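The Long Wait on the Wall

The print has been leaning against my hallway baseboard for five years. It shows a harbor. I bought it in May, on a trip, from a woman who rolled it into a tube and told me to get it up quickly, before I lost my nerve. I laughed at that on the way to the train.

I have since learned that I belong to a large and silent party of people who own pictures and do not hang them. We are otherwise competent. We file our taxes. We know which drawer the tape measure is in. We have simply decided, every weekend, that this is not the weekend.

Binta Usman has run a frame shop in Jumdale long enough to have stopped being polite about us. Her back room holds 518 finished orders, paid for and never collected. She knows the figure because her insurance company asked. There are diplomas in there, and wedding portraits from marriages that have since wound down, and a needlepoint owl that she would like to see go to somebody.

"They come in very excited," she told me. "They spend an hour on the mat. Cream, ivory, off-white, back to cream. Then I call to say it's ready and they sound like I've reached them at a funeral."

Her theory is that choosing the frame is the fun part, and that once it's over what remains is a heavy flat object and a hammer. Mine is a little darker. A picture on the floor can still go anywhere. A picture on the wall has gone where it's going, and will be there at breakfast, slightly too high, for as long as you live in the house.

The height problem

Almost everyone hangs too high. I had this from Pieter Dlamini, who hangs pictures for a living and was eyeing my living room as he said it. He works alone, out of a small van, and charges by the visit. A good part of his trade is lowering things.

"People hang for standing up," he said. "Then they sit down for the rest of the evening and look at the bottom edge."

He doesn't use a laser. He holds the thing against the wall, has the client sit in the chair they really use (there is always some discussion over which one that is), and moves it down until they stop frowning. Then he moves it down a little more. Couples are harder. He once spent an afternoon in a house on the Gorov road where a watercolor of a goat went up and down like an elevator, and in the end it was hung in the guest room, where neither party sat.

I asked him about the gallery wall, that cheerful arrangement of many small frames that looks so easy in catalogs. He put down his coffee. The trick, he said, is to lay the lot out on the floor first and live with it for a day. This works well for people without dogs.

Frames without pictures

There is a second party, stranger than mine, made up of people who buy the frame first. Dineo Motaung is a proud member. She picks up old wooden ones at yard sales, pays almost nothing and stacks them behind her sofa, where they have begun to push the sofa toward the television. She has never once owned a picture that fit.

"Something will turn up," she said, with the calm of someone who has been saying it since college.

She may be on to something. An empty frame makes no demands. Dineo keeps one on the kitchen counter and puts whatever came in the mail behind the glass. When I visited it was a takeout menu, and I have to say the dumplings had real presence. 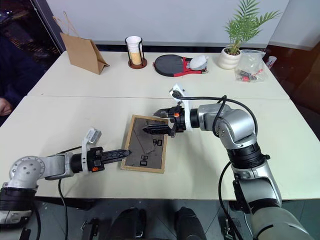

What the nail knows

My own wall is plaster, old and temperamental. Pieter tapped along it with one knuckle and made a face I recognized from dentists. He recommended a proper hook, a small one, put in at an angle, and said that the harbor weighed less than I feared. Most pictures do. He has met clients who bought hardware fit for a piano in order to hold up a photograph of a nephew.

He offered to do it then and there. I said I wanted to think about the light.

Binta, when I reported this, wasn't surprised. She asked what kind of frame I had it in. I told her the truth, that it was still in the tube, and that the tube was what was leaning against the baseboard. There was a pause on the line, and then she asked how I felt about cream.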